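Temps de lecture : 4 min

Rechercher dans les lettres OK

Le fruit dans le sachet : petites habitudes pour l'hiver

Chères lectrices, chers lecteurs,

En janvier, on me pose souvent la même question à la sortie de l'atelier : comment emporter des fruits sans retrouver, le soir, une poire écrasée au fond du sac ? Je réponds toujours la même chose, et cette fois je l'écris, comme cela je pourrai simplement donner la feuille.

Chez moi, à Flerstead, on ne mettait pas les fruits dans du plastique. Ma mère les enveloppait un par un dans du papier journal et les posait dans une caisse au grenier. J'ai gardé cette méthode pour les pommes de garde. Mais pour une journée dehors, ou pour préparer la veille les goûters de plusieurs enfants, le sachet transparent à fermeture est plus commode, je dois le reconnaître. On voit ce qu'il y a dedans, on le lave, on le reprend le lendemain.

Je travaille toujours sur une surface blanche et dégagée. C'est une manie que j'ai prise à la cantine où j'ai travaillé neuf ans : sur le blanc, on remarque tout de suite la goutte de jus ou le petit morceau de feuille.

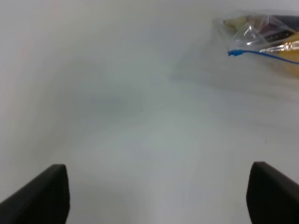 Le sachet transparent, sur une surface claire.

Commençons par le choix des fruits. Une poire qui doit voyager se prend encore ferme près de la queue. On appuie avec le pouce, doucement, juste à côté de la tige : si la chair cède, cette poire se mange aujourd'hui, à la maison. Si elle résiste un peu, elle peut partir demain. L'orange est beaucoup plus facile à vivre. Je regarde seulement qu'elle soit lourde dans la main, et je laisse au marché celles qui ont la peau molle.

Ensuite, on lave et on essuie. J'insiste sur essuyer. L'humidité qui reste dans le creux, autour de la queue, c'est elle qui donne les taches brunes quelques heures plus tard. Un torchon propre suffit. L'orange aussi se lave, même si on ne mange pas la peau, car les doigts passent de la peau au quartier.
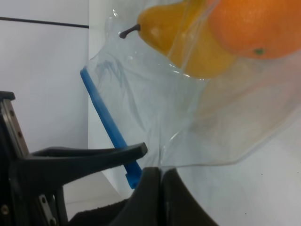 Une poire jaune et une orange, dans un sachet à glissière bleue.

Pour le sachet, je préfère la fermeture avec une bande de couleur. Mes yeux ne sont plus très jeunes et une fermeture transparente sur un sachet transparent, je la cherche longtemps. J'en avais acheté de la marque Dokano, une boîte de cinquante-cinq, et j'en utilise encore. Ceux de Rarnico sont plus épais mais ils tiennent moins bien à plat dans le tiroir. Je ne reçois rien de ces maisons, je le précise pour la lectrice qui me l'a demandé le mois passé.

Ne fermez pas tout de suite. Posez d'abord les fruits, les plus lourds d'un côté, puis couchez le sachet et faites sortir l'air avec la paume, en allant du fond vers l'ouverture. Pas trop fort. Il faut que les fruits ne roulent plus, mais que le plastique ne les serre pas comme une chaussette trop petite. Les plis n'ont pas d'importance.

Quand le trajet est long, je laisse la fermeture ouverte de la largeur d'un doigt. Les fruits respirent, et la poire surtout n'aime pas être enfermée.

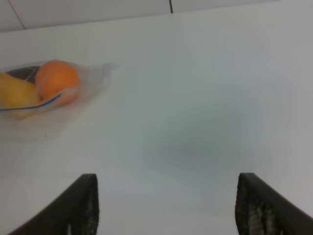 Beaucoup de personnes mettent aussi la banane avec le reste. Je vous le déconseille. La banane fait mûrir ses voisins et, dans un petit espace fermé, cela va très vite. Donnez-lui son propre sachet, ou bien rien du tout, elle a déjà un bon emballage.

Madame Zorica Petek, qui suit l'atelier depuis l'automne, m'a écrit qu'elle pèse tout avant de partir en randonnée. Elle a trouvé 185 grammes pour sa poire et 408 pour le sachet complet. Elle trouve que c'est beaucoup sur le dos. Moi je lui ai répondu que le retour est plus léger que l'aller ! Elle glisse aussi une serviette en papier pliée entre les fruits, et c'est une bonne idée que je lui prends volontiers : la serviette protège du choc et sert ensuite pour les mains.

Pour le rangement de la veille, une question revient : réfrigérateur ou table ? L'orange supporte très bien une nuit sur la table. La poire ferme aussi, et elle aura plus de goût le matin. Si votre cuisine est bien chauffée, mettez tout dans l'endroit le plus frais de l'appartement, une entrée par exemple, ou le rebord intérieur d'une fenêtre.

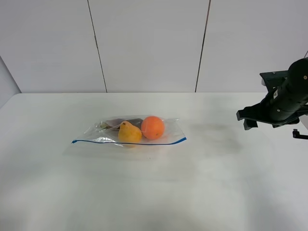

Le soir, on vide le sachet, on le retourne et on le passe à l'eau tiède avec une goutte de savon. Frottez bien la rainure de la fermeture, car le sucre s'y installe et après elle glisse mal. Je le fais sécher à l'envers sur une cuillère en bois plantée dans un verre. Un sachet traité ainsi me dure plusieurs semaines. Quand la fermeture ne tient plus, il finit sa vie avec des boutons ou des élastiques.

Dans la prochaine lettre, je vous donnerai la compote de poires de la famille Fuchs, qui se fait sans sucre et avec un peu d'écorce d'orange. Gardez donc les poires trop mûres, celles que le pouce a refusées. Si vous avez une autre manière de transporter les fruits, écrivez-moi, je lis tout, même si je réponds lentement.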